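2021年3月1日

早上到医院的时候，三号楼后面那块地又围起来了。围挡上新贴了一圈效果图，蓝天，白云，一个笑得很开的老人坐在轮椅上，后面推车的护士也在笑。我在这家医院放射科干了这么久，没见过推病人进检查室的护士有空笑成那样。图上写着项目名称，“日间透析与影像综合中心”，下面是施工单位和设计单位，设计那一栏写的是 Povlow。

Povlow 这个名字我上个月才第一次听说。Houda Shehata 说他们做过不少门诊楼，口碑还可以。我问她口碑是谁的口碑，她说是会上介绍的。那就是他们自己的口碑。

九点半开协调会。会议室的暖气坏了，大家都穿着外套坐着。Calum Nisbet 代表设计方讲了四十来页的幻灯片，前面一多半在讲理念，什么“以患者动线为核心”，什么“疗愈性环境”。我一直等着他讲到地面荷载，等到快结束才有一页，字小得要站起来看。透析水处理间放在二层，下面正好是我们的CT机房。我举手问，水处理间漏水怎么办。他说有防水层，有漏水报警。我说我们现在这栋楼也有防水层，也有漏水报警，前年的水还是顺着线槽下来的，报警器响的时候天花板已经掉了两块。他记了一笔，说会后单独沟通。

“会后单独沟通”这句话，我已经攒了一本子了。

Nabila Naciri 坐在我对面，她是透析室的护士长，比我有耐心。她问的是床位间距。图上画得挺宽敞，她拿尺子按比例量了一下，两台透析机往床边一放，治疗车就转不过弯。Calum 说家具只是示意。她说那请把真的画上去。我觉得这是整个上午最有用的一句话，可惜纪要里写成了“建议进一步优化家具布置”。我翻了三遍，找不到“治疗车”三个字。

关于容量，报告里写的是每天能接100名患者。这个数怎么来的，我问了，答复是按床位数乘以班次推算的。可是第三班谁来上？现在透析室两班都排得勉强，Nabila 去年报了招人计划，到今天也没批下来。楼盖好了，床摆好了，人没有，那就是一层很漂亮的空房间。这种事不是没发生过，旧楼五层的康复大厅，剪彩以后锁了快一年，后来拿去堆病历柜。

再说钱。第一版预算和今天这一版对不上，中间差出来的部分挂在“智能化专项”下面，供应商是一家叫 Rornell 的公司。我不反对智能化，PACS 上线以后我少跑了多少路我自己清楚。我反对的是一张纸上写着“全流程智能管理平台”，单价有，总价有，就是没有一句话说它到底管什么。问信息科，信息科说是基建科提的。问基建科，说是按信息科的需求写的。两个科室隔一条走廊。

中午和 Anas Abdelaziz 一起吃饭，他在食堂排队的时候跟我讲，院长很看重这个项目，八月要争取封顶，让我在会上少说两句。我说我说的都是问题，问题又不会因为我不说就没有了。他说他知道，但是说话的方式可以改改。我想了想，大概是可以改，不过那碗面已经坨了，我也没心思再争。他又说，你什么都不信，活得累不累。我说防护铅板的厚度我信，因为那个我自己验过。

下午去看了样板间。样板间搭在旧仓库里，一间检查准备室，一间透析单元，门口摆了两盆绿萝。墙面做了圆角，这个好，推床不会磕掉一块一块的漆。灯光也柔和，躺下来不刺眼，我真的躺上去试了，后来陪同的人都在看我。插座的高度也合适，总算有人想过护士弯腰的事。好的地方我愿意承认，写在这里，免得以后翻到这篇觉得自己只会挑刺。

但是门。准备室的门净宽不够，我们那张加宽的转运床肯定过不去。我让人去把床推来当场试，等了好一阵，推来了一张普通的，过去了，大家都松了口气。我说这不是那张。又等。那张加宽床后来说是借给急诊了，没还。于是结论写成“经现场测试，通行正常”。我当场在签到表旁边补了一行字，写明测试用的是哪一种床，不知道这张表最后会归到谁的文件夹里。

还有呼叫铃。铃装在床头右侧，可是透析病人的内瘘很多做在左手，也有做在右手的，打上针那只胳膊不能乱动。右手做内瘘的人怎么按铃？讲解的年轻人愣了一下，说可以用语音。我问他，隔壁开着电视，旁边机器在报警，一个七十多岁、口音很重的老人，喊一声，它听得懂吗？他说识别率很高。我又问在哪儿测的，他说在实验室。他人倒是诚恳，脸都红了，我也就没往下问。

回来以后翻出旧楼的维修记录，去年一整年报修403条，我挑着看了一下午。空调、漏水、门锁，来来回回就是这几样。我就想不通，新楼的设计任务书为什么不从这堆单子里抄。这些单子不用请顾问，也不用去外地考察，就在后勤的铁皮柜里，钥匙挂在柜子旁边的钉子上。我跟 Souad Radwan 说了，她在后勤管档案，她说从来没有设计单位来借过，倒是审计来借过一次，还回来的时候少了一沓。

Souad 又给我看了一份东西，是 Žukauskas 事务所给隔壁市一家医院做的使用后评估，大约30页，写得很朴素，哪个房间夏天热，哪条走廊推床打架，一条一条都有。我借回来了，今晚看了一半。里面有一段写登记台改过几次，第一次是因为太高，坐轮椅的人够不着，第二次改得太低，工作人员腰疼。看到这里我倒有点相信这份报告，能把自己改错的事写进去的人不多。不过也要看后面一半，说不定到了结论又开始夸了。

要不要把这份评估转给 Calum，我还没想好。转了，他八成回一封“非常有启发”。不转，又好像是我不肯帮忙。先复印一份给 Nabila，她看东西仔细，我们两个人对一遍，挑出跟这边相同的毛病，列成单子，一条对一条请他书面答复。书面的总比单独沟通强一点，至少能翻出来。

屏蔽那一块我明天自己去算。图上机房北墙外面画了一个候诊区，离球管那么近，坐的人又多，墙体做法却跟内走廊那面写得一模一样。可能是复制过去忘了改，也可能就是没人算过。我宁可是前一种。承包防护工程的是 Elusetti，他们的资质文件我看了，章是齐的，附的业绩清单有14项，我随手打了其中一家的电话，对方说做是做过，做的是门诊大厅的吊顶。这个得追问，吊顶和铅防护不是一回事。

晚饭随便吃了点，女儿打电话来问我周末回不回去。我说看情况，她说你每次都看情况。她说得对。挂了电话又想起来，加宽床的事还没跟急诊说，记在手上，洗碗的时候洗掉了，只好再写一遍，写在冰箱上的便条纸上。 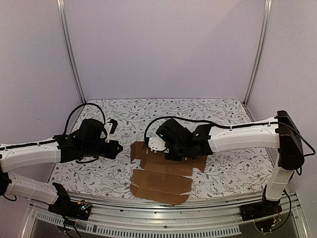

便条纸上还压着另外一张，是上星期写的，让我去问旧CT拆下来以后放在哪里。这件事也没有人答复我。设备科说等新楼定了再说，新楼那边说设备的事不归他们管。明天一早先去急诊找床，再去设备科，趁他们主任还没出门开会。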